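Caring for Office Carpet and Desks
by Magdolna Pap

At Meria we clean the floors every Sunday, when the rooms are quiet. Vacuum slowly, first along the room and then across it. For a coffee spot, press a clean cloth on it for 60 seconds and do not rub - rubbing makes the spot bigger.
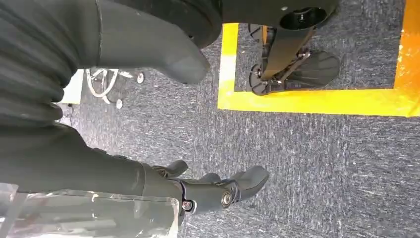 Gray carpet hides dust well, so vacuum it by the calendar.

For wooden desks I use a soft cloth with a little water and 5 drops of dish soap. Wipe in the direction of the grain.

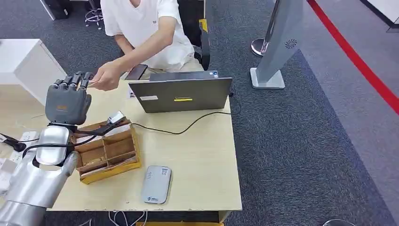
After this, dry the wood at once with a second cloth. Small chips can be filled with a wax stick in a similar color - leave it up to 13 hours before you polish.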